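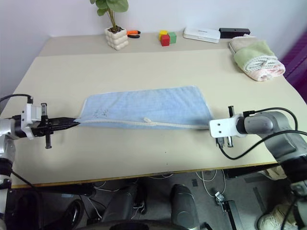
Fondemton open day – who went?
Forum: Automation and workshop visits

tallowgate
Posts: 1,451
I went to the Fondemton open day in February 2019 and said I'd write it up. The main hall was the usual conveyors and palletisers. The bit worth the trip was upstairs, where they had two arms working on towels. Severino Arroyo did the talking and took questions all the way through, which I liked. He said cloth is much harder to plan for than boxes because it never lies the same way twice.

brackenfold
Posts: 20
I was there too, in the afternoon group. Did yours fold one from start to finish? We had a lot of picking up and putting down and then our slot was over.

tallowgate
Ours did 3 while I stood there. Two I'd have put in a cupboard. The other I'd have done again. Here's one I saved from the set they put up afterwards:

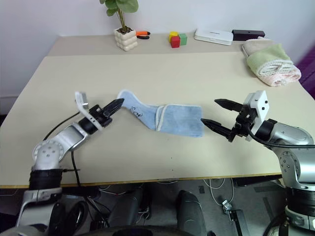
Blue towel part way through, left gripper at the narrow end, right one open at the edge.

Salcedo_R
Posts: 400
I don't see the point. A person folds a towel in a few seconds. Two arms, a table and all that cabling to do it slowly is a lot of money for a tea towel.

brackenfold
It was a demonstration, though. Arroyo said more than once that they weren't selling a towel folder. What they want is the handling, so it can go on to bedding and workwear.

Salcedo_R
They said the same at the Bradetti day in January and that was boxes. I'll believe it when a laundry buys one.

tallowgate
Fair enough on the price. I still think you'd have found the gripping interesting. The fingers are narrow and stiff, no suction, and they only have a small bit of cloth to hold. Someone asked what happens if it picks up two layers instead of one. Arroyo said it does happen, and the usual answer is to put the towel down and try again.

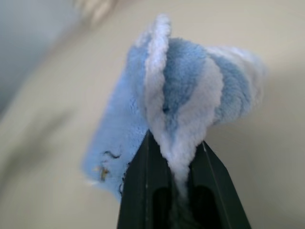
He also said thick, fluffy cloth is easier to get hold of than a thin sheet but harder to get flat, as the folds prop each other up. I hadn't thought of that.

pramulov_fan
Posts: 20
Was there anything from Pramulov? I only go for their stuff.

brackenfold
One stand by the stairs, leaflets only.

Salcedo_R
Is there another date? I'd go if it's free – I'm not paying to watch laundry.

tallowgate
It was free, and so was the parking. No new date on the sheet they gave us. I'll post here if I get one.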